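What Ostley Throws Away: my project on food waste in a student hall

I picked food waste because I'd just cleaned out the fridge in our shared kitchen and found four opened tubs of hummus, all of them furry. I thought, right, somebody should write this down, and my project proposal was due at noon, so it was me.

Ostley is one of the older halls at Nivthorpe, with small kitchens and not nearly enough cupboard space. My question was pretty simple: how much edible food goes in the bin over a term, and what sort of food is it? I had a hunch it would be takeaway leftovers. I was wrong about that, and I'm quite glad, because the real answer was more interesting (and more embarrassing for me personally).

How I did it

I asked every kitchen in the hall to keep a waste diary, and 13 of them said yes. Each one got a cheap digital scale and a sheet taped to the cupboard door. Whenever you binned something that could have been eaten at some point, you weighed it and wrote down what it was and why it was going. Peelings, bones and teabags didn't count. We ran it for 14 weeks, from February into May, with the Easter break left in, which I now think was a mistake.

By the end I had 3,132 entries to type up. I did most of them in bed with the sheets spread over the duvet, and some of the handwriting was shocking. One kitchen used "bleh" as a reason for weeks. I put those under "went off" in the end, though I did wonder about a new category.

What I found

Bread, bread, bread! Of all the entries, 1,411 were bread or something close to it - wraps, bagels, pittas, the lot. People live alone out of a shared kitchen and buy a full-sized loaf, then get through half before it turns green. Bagged salad came next and milk after that. Takeaways hardly showed up, I suppose because if you've paid that much for a curry you finish it for breakfast.

The reasons column was where it got good. Most people wrote "went off" or "forgot about it", and the forgetting got much worse in the weeks before deadlines. My own kitchen was bad for this. I bought the same bag of spinach three times in a month and ate perhaps a handful of leaves.

The other thing I noticed was that kitchens where people cooked together even once a week wasted a lot less. I can't prove the cooking caused it, as those might just be the friendlier kitchens where people say "does anyone want this?" before it dies. I'd love someone to test it properly.

Trying something out

For the last few weeks I set up a share box in each kitchen that wanted one. Anything you put in it is up for grabs, no questions asked. I'd got the idea from a scheme at Purnine, another hall across town, where they keep theirs by the front door. Ours stayed in the kitchens and the rule was dry food and fruit only, as I didn't want to be the person who poisoned a corridor with old chicken. 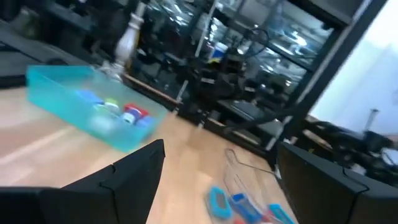 Cavalcanti told me the bread problem had a dull answer, which was to slice it and freeze it the day you buy it, and that a share box only moves the stale loaf to a different place. I argued at the time, but the freezer idea did better than the boxes in the two kitchens that tried both. The trouble is freezer space. Ours is mostly peas and ice.

What I'd change

I'd drop the Easter weeks, or at least count them separately, because half the hall had gone home and the sheets went very quiet. I'd also hand out a short list of reasons to tick so I never have to read "bleh" again. And I'd ask people what they spent, as I think the money side would have got more of them interested than the weight did.

The kitchens have kept the scales, and ours mostly gets used for pasta now.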